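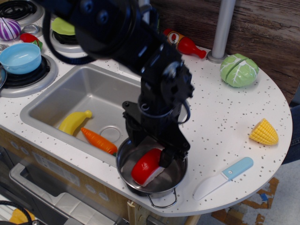 Seeding and Match Format in a Student Online Hockey League

Project report, second year, Mackay College, Prenetthorpe

1. Introduction

In our college there is an online hockey league which is played on consoles in the winter term. The league uses the Cunora platform to register the players and to save the results. Each season finishes with a knockout tournament. For several years the players have complained about two things: strong players meet each other too early, and one bad evening is enough to go out.

The aim of this project was to study both complaints with the data of the past seasons and to propose a better format. We did not want to change the game settings, the length of the periods or the choice of teams, which are decided by the league and are the same for everyone.

2. Data

We received an export from Cunora with 521 matches. For every match the export gives the two player numbers, the final score, the stage (group or knockout) and whether there was overtime. In all these matches together 3,709 goals were scored. The names of the players were removed before we got the file.

The data had some problems. In the first season the overtime column was not filled in, so we did not use this season for the questions about overtime. Some matches were entered two times, once by each player, and we had to remove the doubles by hand. The 521 matches are what remained after this cleaning. There were also matches with a score of 1-0 which were in fact forfeits. We could recognize them by the missing shot count, and we kept them in the file but left them out of the ratings.

3. Method

First we gave each player a rating. We chose a simple rating of the Elo type, where the winner takes points from the loser and the amount depends on the difference between them before the match. We tried also a version where the number of goals has an influence. It gave almost the same order of players, and it was more difficult to explain, so we stayed with the simple one.

Then we wrote a small program which plays the tournament many times with these ratings. We compared three ways to make the bracket: a free draw, seeding by group result (the present system), and seeding by rating. For each way we played 4,000 tournaments with single matches and the same number with a series of best of three.

4. Opinions of the players

In September we sent a short questionnaire to the players of the league and to those of Clutetti, the gaming club in the town, because they often take part as guests. The questions were open and the answers were anonymous.

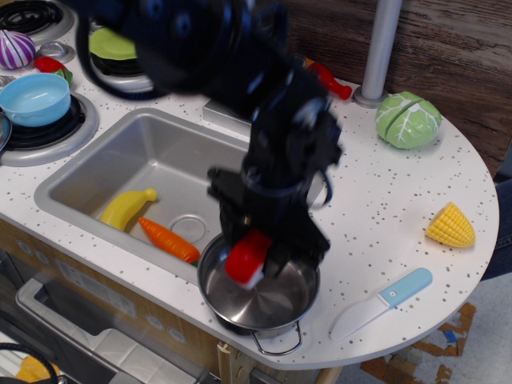 One player answered that a single match is the only thing that makes the tournament exciting, and that with a series of three the favorites would always win and the guests would stop coming. Several other answers went in the same direction. We had expected that most players would want longer series, and for this reason we decided to look also at the surprises, meaning the matches where the lower rated player wins.

5. Results

Seeding by rating kept the strongest players apart until the later rounds more often than the present system. The difference to the free draw was large. The difference to the present system was smaller than we thought, probably because the group stage already puts the players in a reasonable order.

The best of three series had a stronger effect than the seeding. The top rated player won the simulated tournament more often, and surprises in the first round became less frequent. They did not disappear. The series also made the evening much longer, and this is a practical problem, as the room at Mackay must be closed at 10 p.m.

6. Proposal

We propose to use seeding by rating, single matches in the first rounds, and best of three in the semifinals and the final only. New players and guests from Clutetti have no rating at the start. They could receive the average rating of the league and play the group stage like everyone else.

7. Limits of the work

Our rating supposes that a player is equally good with every team, and this is surely not true. We also do not know who practiced between the seasons. A delay in the connection can decide a close match, but Cunora does not save this information. If the league wants to continue the work, the first step would be to add a field for connection problems to the result form, and to make the overtime field obligatory.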